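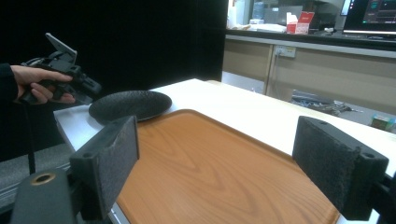 Muditz Serving Tray, Review

I bought the Muditz tray in December to replace a plastic one that had cracked down the middle. It's a wooden rectangle with rounded corners and a raised rim, and the grain swirls across it on a slant.

The rim does its job. I carry 4 full mugs upstairs most mornings and none has slid off yet. I wipe it with a damp cloth and dry it right away. After 2 months the finish has one pale ring, left by a hot teapot.

My complaint is the lack of handles – you have to get your fingers under the edge, and on a low table that's awkward. The Zavville shop also took three weeks to ship it.

I'd buy it again, but with a trivet for the teapot.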